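Search this site Go
We use cookies to remember your settings. OK

How Do You Look After a Robot's Gripper?
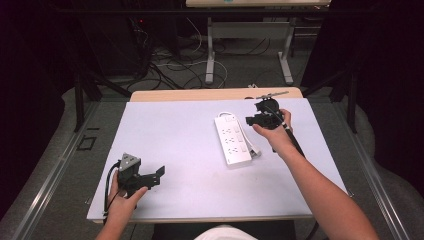
A gripper is the part of a robot that grabs things, and it needs care like a bike does. Some grippers are made for people to hold, so a person can show a robot how a job is done. You might use one in each hand, with a power strip on the board in front of you to practice on. Before starting, Sunita Jaiswal goes over both grippers at the Hemside workshop.

She wipes the jaws with a dry cloth. Dust makes them slip. Then she opens and closes each one 40 times and listens for scraping. Next she runs a finger along the cable — a bent cable can stop the signal. Last, she tightens the screws. A jaw that wobbles gets replaced, and the old one goes in a box for spare parts.

The whole check takes seven minutes.

More for young readers
What Is a Motor?
Why Do Robots Need Cables?
How Switches Work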